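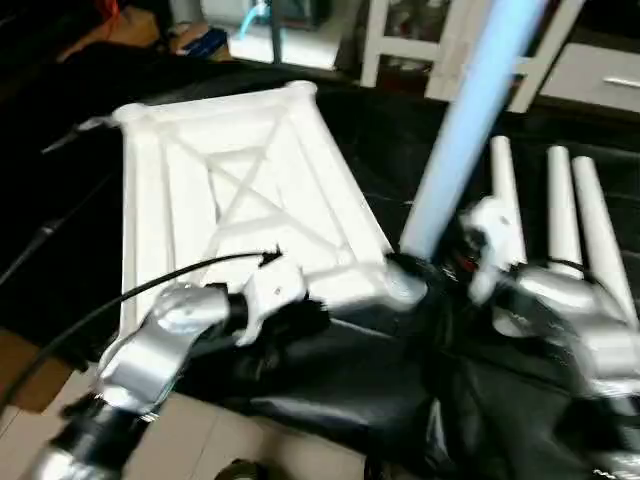
T. Brindmont

Vorlesungsskript Wirtschaftsstrafrecht, Einheit 8
Bestechung von Amtsträgern und die Verantwortung der Unternehmensleitung
Stand: 30. Juni 2019

1. Einordnung

In der letzten Einheit ging es um die Untreue nach § 266 StGB und um die Frage, wann der Einsatz von Gesellschaftsvermögen pflichtwidrig ist. Daran schließt der heutige Stoff an. Wer als Vorstand Geld des Unternehmens an einen Amtsträger leitet, verwirklicht unter Umständen beide Tatbestände. In der Klausur werden sie getrennt geprüft, und zwar in der Regel zuerst die Korruptionsdelikte und danach die Untreue.

Die §§ 331 bis 334 StGB sind spiegelbildlich aufgebaut. Auf der Nehmerseite stehen die Vorteilsannahme (§ 331) und die Bestechlichkeit (§ 332), auf der Geberseite die Vorteilsgewährung (§ 333) und die Bestechung (§ 334). Der Unterschied zwischen Grundtatbestand und schwererer Form liegt in der Pflichtwidrigkeit der Diensthandlung. Bei §§ 331 und 333 genügt die Dienstausübung als solche, bei §§ 332 und 334 muss es um eine konkrete Diensthandlung gehen, die Dienstpflichten verletzt hat oder verletzen würde.

Geschützt sind nach herrschender Auffassung die Lauterkeit des öffentlichen Dienstes und das Vertrauen der Allgemeinheit darauf. Ein Vermögensschaden ist nicht erforderlich. Das wird in Klausuren häufig übersehen, vor allem wenn der Sachverhalt ausführlich schildert, dass der Auftrag am Ende zu einem angemessenen Preis vergeben wurde.

2. Der Amtsträgerbegriff

Ausgangspunkt ist § 11 Abs. 1 Nr. 2 StGB. Beamte und Richter (Buchst. a) sind unproblematisch. Schwierig ist Buchst. c, also die Bestellung zur Wahrnehmung von Aufgaben der öffentlichen Verwaltung bei einer Behörde, bei einer sonstigen Stelle oder in deren Auftrag. Bei einer privatrechtlich organisierten Gesellschaft kommt es darauf an, ob sie bei einer Gesamtbetrachtung als verlängerter Arm des Staates erscheint. Die bloße Inhaberschaft der öffentlichen Hand reicht dafür nicht. Gibt es eine private Beteiligung mit Sperrminorität, ist die Einordnung als sonstige Stelle regelmäßig abzulehnen.

Abgeordnete sind keine Amtsträger im Sinne dieser Vorschrift. Für sie gilt § 108e StGB, der enger gefasst ist. Ausländische und internationale Bedienstete werden über § 335a StGB einbezogen, allerdings nur in dem dort genannten Umfang.

3. Vorteil und Unrechtsvereinbarung

Vorteil ist jede Leistung, auf die der Empfänger keinen Anspruch hat und die seine wirtschaftliche, rechtliche oder persönliche Lage objektiv verbessert. Auch der Abschluss eines Vertrags kann genügen, selbst wenn die vereinbarte Vergütung der Gegenleistung entspricht. Bei Drittvorteilen — etwa Spenden an eine Stiftung oder an einen Sportverein — ist seit der Gesetzesänderung von 1997 kein mittelbarer Eigenvorteil mehr nötig.

Kernstück ist die Unrechtsvereinbarung. Vorteil und Dienstausübung müssen in einem Gegenseitigkeitsverhältnis stehen. Ausdrücklich abgesprochen werden muss das nicht, eine stillschweigende Übereinkunft reicht. Indizien sind:

die Stellung des Amtsträgers und seine dienstlichen Berührungspunkte mit dem Geber
Art, Wert und Zahl der Vorteile
die Vorgehensweise, insbesondere Heimlichkeit
die Plausibilität einer anderen Zielsetzung

Keines dieser Merkmale ist für sich allein entscheidend. Verlangt wird eine Gesamtschau, und die muss in der Lösung auch stattfinden. Ein Satz wie »aufgrund der Gesamtumstände liegt eine Unrechtsvereinbarung vor« bringt keine Punkte.

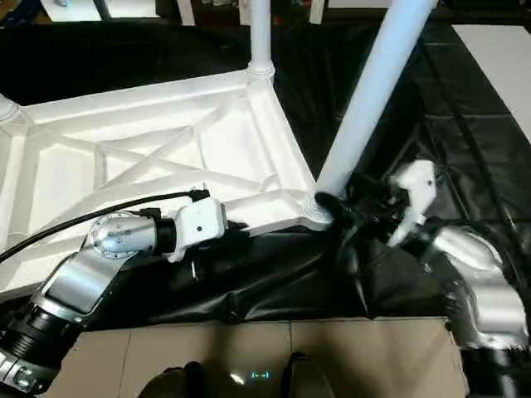 Abb. 1: Weißer Kunststoffhocker oder kleiner Tisch, Unterseite mit Rippen

4. Übungsfall Forton

Die Forton AG will die Mehrheit an ihrer Konkurrentin Flasungate GmbH übernehmen. An der Flasungate GmbH hält eine staatliche Versorgungsanstalt 46 Prozent, ein weiterer Anteil von 40 Prozent liegt bei der Tjoa Beteiligungs-KG. Ohne die Stimmen der Versorgungsanstalt kommt der Verkauf nicht zustande. Der Vorstandsvorsitzende V der Forton AG trifft den Minister M, dem die Aufsicht über die Anstalt untersteht. M erwähnt eine Stiftung für Nachwuchssportler, die ihm am Herzen liegt. Wenige Wochen später überweist die Forton AG der Stiftung einen hohen Betrag. In der Buchhaltung wird die Zahlung als Beratungshonorar geführt. Die Anstalt stimmt dem Verkauf zu, nachdem M bei deren Leitung angerufen hat.

V beruft sich darauf, das Unternehmen fördere seit langem den Sport. Über den Verkauf habe man bei dem Treffen nicht gesprochen.

Lösungshinweise:

Die Amtsträgereigenschaft des M ist kurz festzustellen. Minister stehen in einem sonstigen öffentlich-rechtlichen Amtsverhältnis (§ 11 Abs. 1 Nr. 2 Buchst. b). Ob auch die Leitung der Anstalt aus Amtsträgern besteht, kann dahinstehen, da ihr nach dem Sachverhalt nichts zugewandt wurde.

Die Zahlung an die Stiftung ist ein Drittvorteil. Bei der Unrechtsvereinbarung liegt der Schwerpunkt. Für die Einlassung des V spricht die bisherige Förderpraxis, sofern sie belegt ist. Dagegen sprechen der zeitliche Zusammenhang, die Höhe der Zahlung und die falsche Verbuchung. Wer eine Spende offen leisten will, muss sie nicht als Honorar führen. Dass der Verkauf bei dem Treffen unerwähnt blieb, schließt eine stillschweigende Übereinkunft nicht aus.

Für § 334 ist weiter zu prüfen, ob der Anruf bei der Anstalt pflichtwidrig war. Das hängt davon ab, wie weit die Aufsicht reicht. Handelt es sich um eine reine Rechtsaufsicht, durfte M auf die Anlageentscheidung nicht einwirken. Bei Fachaufsicht kommt es darauf an, ob er sich innerhalb seines Ermessens von dem Vorteil hat beeinflussen lassen. Für künftige Ermessenshandlungen beachte § 334 Abs. 3 Nr. 2: Es genügt der Versuch, den Amtsträger zu bestimmen, sich bei der Ausübung des Ermessens durch den Vorteil beeinflussen zu lassen.
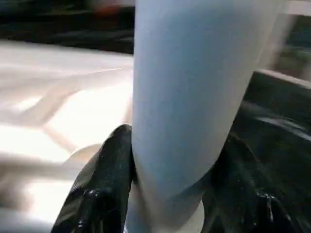 Daneben steht die Untreue des V zum Nachteil der Forton AG. Die Vermögensbetreuungspflicht folgt aus § 93 Abs. 1 AktG. Unternehmensspenden sind grundsätzlich zulässig, und dem Vorstand steht dabei ein weiter Spielraum zu. Für Bestechungsgelder gilt dieser Spielraum nicht, hier greift die Legalitätspflicht. Umstritten ist, ob der Verstoß gegen § 334 StGB selbst die Pflichtverletzung im Sinne des § 266 begründet oder ob eine Norm mit vermögensschützendem Charakter verletzt sein muss. Beide Ansichten sind vertretbar. Beim Nachteil ist zu erörtern, ob der durch die Übernahme erlangte Vorteil die Zahlung kompensiert. Dafür müsste er unmittelbar auf der Zahlung beruhen, was hier wegen der Zwischenschritte eher zu verneinen ist.

5. Exkurs: Untersuchungshaft

In größeren Korruptionsverfahren wird regelmäßig über Haftbefehle gegen Leitungspersonen gestritten. Voraussetzungen nach § 112 StPO sind dringender Tatverdacht, ein Haftgrund und Verhältnismäßigkeit. Bei einem Vorstandsvorsitzenden mit festem Wohnsitz und familiären Bindungen ist die Fluchtgefahr begründungsbedürftig, auch bei hoher Straferwartung. Praktisch bedeutsamer ist die Verdunkelungsgefahr (§ 112 Abs. 2 Nr. 3 StPO). Sie verlangt ein Verhalten des Beschuldigten, das den dringenden Verdacht begründet, er werde Beweismittel vernichten oder auf Zeugen einwirken. Die Möglichkeit dazu, die eine Leitungsperson immer hat, genügt nicht. Ebenso wenig darf allein aus dem Schweigen auf Verdunkelung geschlossen werden.

Ein bereits abgelehnter Antrag hindert einen neuen nicht, wenn weitere Ermittlungsergebnisse hinzukommen. Die Aussetzung des Vollzugs gegen Auflagen richtet sich nach § 116 StPO.

6. Zur Vorbereitung der nächsten Einheit

Behandelt werden die Verbandsgeldbuße nach § 30 OWiG und die Aufsichtspflichtverletzung nach § 130 OWiG. Bitte beide Vorschriften vorher lesen und den Fall Forton mit folgender Abwandlung durchdenken: V weiß von der Zahlung nichts, sie wurde von der Leiterin der Rechtsabteilung veranlasst. Interne Freigaben waren bei der Forton AG nicht vorgesehen.

Die Übungsklausur umfasst 100 Punkte. Davon entfallen 40 auf die Unrechtsvereinbarung. Zugelassen sind die üblichen Gesetzessammlungen ohne Anmerkungen.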